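3.2 Shade and walking speed

In May we observed 192 walkers on the Lamside path, between noon and 4 p.m. Speed was measured over a fixed section of 12 meters. Walkers in open sun were faster than walkers under the trees, but the difference became small when we removed the persons with dogs. Siddiqui and Miranda found the same tendency in their study of the Zanitz park. The roughness of the ground was recorded also, as it can influence the step length (Figure 4).

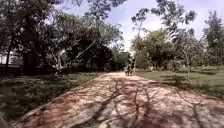 Figure 4. Straight path between trees, with branch shadows on the near part.

3.3 Interviews

The interviews were done by the second author at the Villca entrance.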